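Darkesen police question two more people in warehouse theft case

Darkesen, 22nd July: Police in Darkesen questioned two more people on Friday's list of witnesses in the theft of goods from the Skimano warehouse on Salazar Road, a department spokesperson said.

14 shares | 3 comments
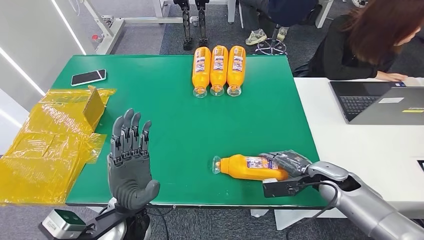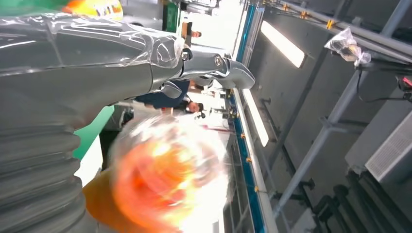
Orange objects appear in both photos; the bottles are on a green table in the first.

The company reported in March that 200 cartons were missing from its storage building. Investigators believe the goods were moved in several trips and sold in Iltberg, around 100 miles away.

Both people came to the station with a lawyer and were allowed to leave after the interviews. They have not been charged. Police did not release their names.

Officers have asked a court for the warehouse gate records and the phone records of a former contractor. A hearing on that request is set for next week.

Skimano said it is cooperating and would not comment further while the case is open.

Related
Iltberg court delays ruling in fuel theft case
Salazar Road closed overnight after truck fire
Man fined $1,000 over false burglary report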